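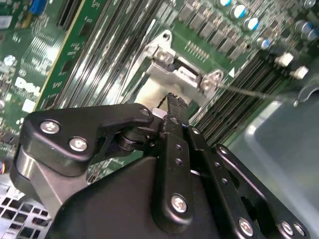

How hard is it to get a robot arm to take the processor out of a desktop computer?

Harder than taking it out by hand by a very wide margin, and most of the difficulty is in the last few millimeters. Getting an arm to the socket is a weekend. Getting it to leave with the processor, without touching anything it shouldn't, took me from October into spring.

I've been writing about this project under the name Limus since the first arm was bolted down. A few people have asked for one post with everything in it instead of bits spread over half a year, so I've tried to do that. It covers the table, the gripper, the order of operations, and what I'd change. The software gets its own section near the end and you can skip it if you only care about hardware.

## Where it lives

The work is done at Ullunden, the shared workshop I joined two years ago. I pay for a bench and some shelf space. There was an argument for doing it at home, and for the first few weeks I did, in a spare room with a wood floor. The floor was the problem. Every time I walked across the room the arm moved relative to the computer. It wasn't much, but a processor socket doesn't leave room for much. At Ullunden the floor is concrete and the trouble went away the first evening.

The computers come from Barreto, a surplus place on the other side of town that sells retired office and workstation towers by the pallet or by the piece. I buy by the piece. I ask for the same family of case each time, which they're patient about, and I've paid less for a whole tower than I would for a decent set of screwdrivers. The total I set aside for computers, fasteners, filament and spare fingers was 400 dollars, not counting the arms. I'm still under it.

## Table and case

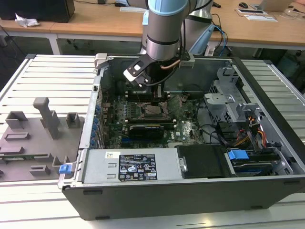
Fixturing took longer than anything I'd planned for. My first idea was to clamp the tower upright, the way it sits under a desk, and have the arm come in from the side. That meant every part I released wanted to fall, and the wrist had to work at an angle where I couldn't see the fingers. Laying the case on its side fixed both. The arm comes straight down and gravity keeps things where they are until I want them. The slatted table helps too, because the gaps between the slats give me somewhere to fasten a stop wherever the case ends up. What it doesn't fix is clearance. The graphics card is still seated across the board in this setup, and any path that swings low on its way to the socket has to know about it. I lost a finger to a card bracket in the first month, a printed one, and after that I had the arm rise to a safe height before any sideways move at all. It's slow and I've left it that way.

A note for anyone copying this: put the stops against the metal of the case, and keep them off the plastic front. The front flexes. I had a week of results that drifted a little more each run and I blamed the arm's calibration the whole time. The case was creeping.

The other thing to do early is decide what counts as zero. I use a corner of the socket's metal frame. I started with a corner of the case, thinking it would be more convenient, and then found that boards don't sit in exactly the same spot from one tower to the next. With the socket frame as zero, I can swap towers and only redo one measurement.

## The gripper

The fingers on this gripper are on linkages, so they don't travel in a straight line as they close. They swing in. For picking up a block of wood this makes no difference. For a flat square part sitting down in a recess, it means the tips get lower or higher depending on how wide the part is. I made a small table of opening width against tip height by closing on a set of feeler gauges and measuring each time. It was dull work and it was worth more than any code I wrote that month.

Fingertips were the next thing. I went through a lot of them:

- Bare metal slipped on the edge of the processor and left a bright mark.
- Heat-shrink tubing over metal worked until it rolled off.
- Soft printed tips gripped well, but they bent, and then I didn't know where the part was.
- A hard tip with a thin pad glued on is what I use for lifting.
- A toothed tip is good for the lever and bad for everything else.

The toothed tip needs care near the pins. On these boards the contacts are in the socket, and they bend if you look at them wrong. My rule is that nothing with teeth goes down inside the frame while the socket is bare. I broke the rule once and Barreto got another sale out of it.

## The lever

Before anything can be lifted, the retention lever has to be released. By hand you push down, pull slightly to the side to clear the hook, and let it come up. You don't think about the sideways part. The arm has to be told about it, and the amount changes a little from board to board.

What worked was pushing down past the hook, moving out 5 mm, and then coming up slowly while keeping light contact. The light contact matters. If the finger loses the lever it springs up, and the noise will make you jump even when you know it's coming. If the finger presses too hard on the way out, it drags the lever into whatever is next to it.
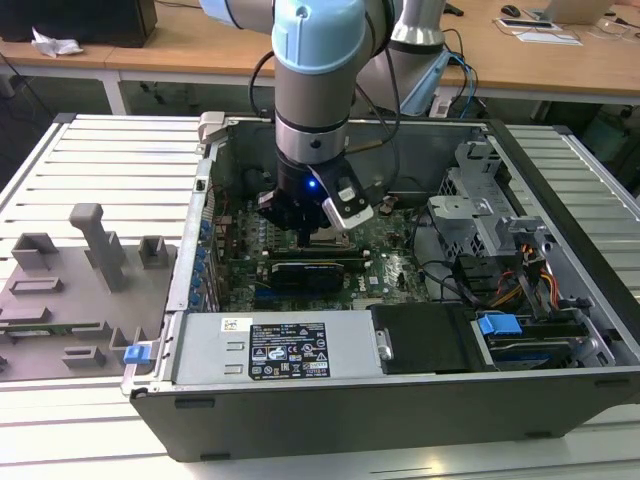 *The arm over the open tower, gripper light on. The second arm is behind it.*

I get asked why there are two arms. The plan was for one to hold and the other to work, the way you'd use two hands. So far I've done most of the socket work with one. Coordinating two arms inside a case this size is mostly a matter of keeping them from hitting each other, and I found I was spending whole evenings on that and making no progress on the processor. The second arm is going to matter more for cables, where you do need something to hold the connector while something else presses the clip. That's for later in the year.

## Lifting
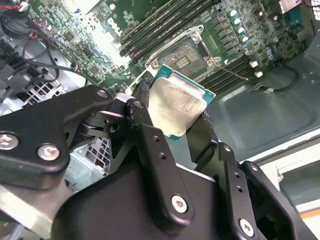
Old thermal paste is what I underestimated most. I had worked out the finger positions using a clean processor from my parts drawer, and everything about that one was easy. It was shiny and flat, and my code found its edges without complaint. The ones that come out of office towers have years of paste on them. With gray residue smeared over the heat spreader like this one, the top surface is no use as a reference, and it's no good to grip near either, so the fingers need to stay on the edges. The stuff gets onto the pads as well. Once it's there, the friction is different and the grip you tuned yesterday is wrong. I now wipe the pads with isopropyl alcohol between runs, and I wipe the top of the processor beforehand if I'm testing something other than paste.

Tilt is the other part. If one finger reaches the edge before the other, the processor comes up at an angle. A little tilt is fine as long as it has cleared the frame. Tilt while it's still in the socket is how pins get bent. I spent a long time trying to get both fingers to arrive together and then gave up and let the wrist shift sideways when the first one makes contact. The fingers end up centered on the part wherever it is. This was the single best change I made.

Grip force I set by trial, starting low and raising it until the processor stopped slipping when I nudged it. I'd like to have a real number for this post but the gripper reports motor current, and I never converted it to anything you could use on a different machine.

## Software

The control code is called Fondov. It's mine and it isn't pretty. It was 2,000 lines at the last cleanup, much of it handling cases I no longer hit. The useful part is a list of steps, each with a condition that has to be true before the next one starts. Lever up before the frame opens, frame open before the fingers go in, and so on. If a condition fails, the arm backs straight up to the safe height and waits for me.

I keep a log of every full attempt, start to finish, with a line on what went wrong. The log is at 196 entries as of this week. The early ones nearly all say some version of "lever." Then there's a stretch that says "paste," and a bad run in January where I'd replaced a finger screw with a longer one and it was catching on the memory slots. I found that by watching from the side with a flashlight. The code had no idea.

Two things I'd tell myself at the start. First, write down the screw lengths — all of them, before taking the gripper apart. Second, don't test after ten at night. My worst damage was done late, on a run I added because the one before it had gone well.

## What's next

Putting a processor back in is the obvious next job. I've tried it a handful of times with a dead board and I don't trust it yet. The notches have to line up, and the fingers cover one of them on the way down. I'm thinking about gripping from the other pair of edges, which would mean turning the wrist a quarter turn and working out the clearances over again.

I also want to get the memory modules out before the processor, since the fingers would have more room to swing. The latches at the ends of the slots looked easy and they're stiffer than I expected. I have new tips printing for that now and I'll post when I've broken a few.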